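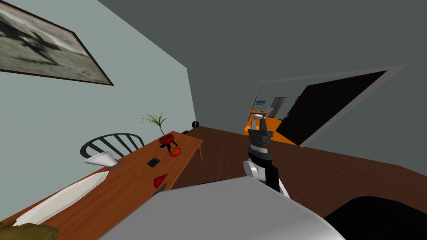 Can a home robot clear a dining table yet? I'm looking at the Harholm arm on a mobile base, about $2000 used, and clearing up is the one chore I'd want it for. Our table never has matching dishes on it – it's a potted plant, a couple of phones, a white paper cone, whatever got dropped there. I don't need it fast. I need it to leave the plant alone.

Soledad Paredes, Fumville

**Tejada**

Partly. Phones are the hard part, because they lie flat and two fingers can't get under them. Ours slides them to the table edge and grabs them there. Round things like a tomato are easy if you turn the grip force down. It takes 15 minutes for a job I do in one. For the plant, mark a keep-out zone in the settings and make it wider than the leaves.
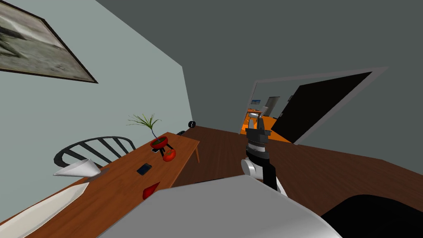
## Trumimia

No. Save your money and buy a tray.

## Harholm owner, second year

Mostly agree with Tejada. Check the door too – mine does fine at the table, then stops at an open door on the way to the kitchen. I paid 900 for mine in May and still carry the cups myself.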